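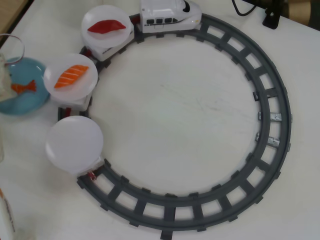

The Onari sushi train on my table, with tuna up front, salmon behind it and the last plate up for grabs.

Onari Sushi Train: setup, upkeep and one repair

I've had this thing since December and I'm still a bit in love with it, so take the score at the bottom with that in mind. It's a white bullet-train engine that pulls sushi plates around a circle of gray plastic track (yes, a conveyor belt restaurant for your table), and I paid 3000 yen for it from Trunby, which felt like a lot for a toy until I'd had it running through one dinner.

Setting it up took me most of an evening, mainly thanks to the track. The curved pieces push together easily enough, but they don't want to stay together. The little silver metal clips help a lot. Mine came in a bag so small I nearly threw it out with the box! You press them down over the crossties at a join, and they need more force than you'd think. Do it on the table, with a thumb on each side. I tried doing it in my lap the first time and spent a while looking for a clip in the couch.

Then get the circle properly flat before you put the train on. Run a finger along the top of the rails, and if you feel a step at a join, take that join apart and do it again. I skipped this and got a small hop at the same place every lap. It doesn't sound like much, but the hop shakes the plates, and a piece of nigiri sitting crooked will slide a little farther each time it goes around.

The cars are simple blocky things with a round frosted plate on top of each one. The plates are wider than the track, so leave more room around the outside than you think you need. Soy sauce dishes, glasses, elbows — all of it has to move back. My niece parked a chopstick rest too close and the whole chain folded up like a lawn chair.

The couplings are red plastic and they are the weak spot. They need a bit of play to get around the curve. If you push them in hard until they feel solid (which I did, being me), the cars bind and the engine sits there whining. Back them off until each car wiggles when you nudge it. Amna Memon, who has had hers longer than I've had mine, says she puts the cars on the rails first and couples them there, and I've switched to her way. Much less cursing.

Weight matters too. I put the plates on a kitchen scale with different loads, and my engine started to slow down at 258 grams for the whole chain. Below that it was happy. One piece to a plate is fine, two to a plate is pushing it, and I'd keep the heavier one toward the front.

Looking after it is mostly cleaning. Plates come off and go in the sink. The rails get a wipe with a barely damp cloth after every dinner, then a dry one. Rice is the enemy! One dried grain on a rail will lift a wheel, and a grain in the gears is worse. That's how I ended up doing a repair: the engine began clicking in its second month, then stopped dead halfway through a meal.

Trunby told me to send it in, but the shipping was silly, so I opened it up. Two screws underneath, then the shell lifts off if you ease it from the back. The drive gear was packed with starch and lint, like a tiny felt hat. I picked it clean with a toothpick and an old toothbrush, put one small drop of plastic-safe grease on the teeth, and closed it up. Don't use cooking oil. Aqeel Baloch did on his, and it went gummy inside a week. Mine still clicks a tiny bit on a cold start but it hasn't stopped since.

The other complaints are small. The instruction sheet is one page of drawings and it doesn't show which way the clips go. There's one speed, and I'd love a slower one for anything with roe on top. No spare couplings in the box either, which seems mean given how much they get handled. Brudside sells a bag of generic ones that fit after a bit of filing.

Would I buy it again? Yes, and I'd buy the spare couplings the same day. Four stars from me. It would be four and a half with a speed knob.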